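Pandoden Building, floor 2: monthly safety check with comments
Date: 24 November 2023

1. Walkways and chairs. OK. Please push chairs in at night, the cleaner passes between the desks.
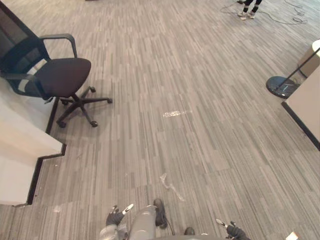

2. Fire extinguishers. Both on their hooks, tags signed. The Plornent service is due in April.
3. Washroom. Tap closes well, drain runs free. Soap was low, I filled it.

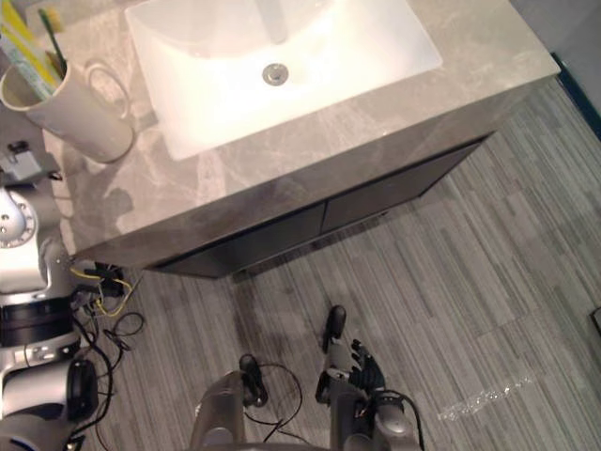

Who do I tell if the tap drips?
Write it in the Setard book at reception, with the room number.

4. Exit door. Closes by itself, but slowly. Order no. 594 is open for the closer.
5. Floor covering. I walked all the rooms and felt for lifted edges with my shoe.
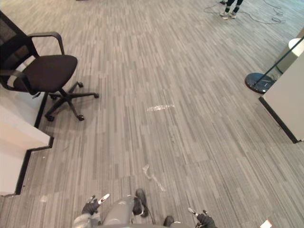
One edge near the kitchen should be glued again before the end of the month.
6. Lights. The tube in room 194 is flickering, please change.
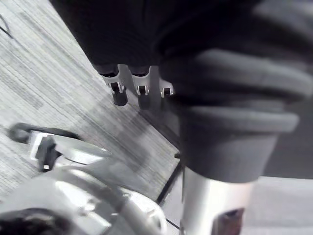
The emergency lights I tested also, all came on.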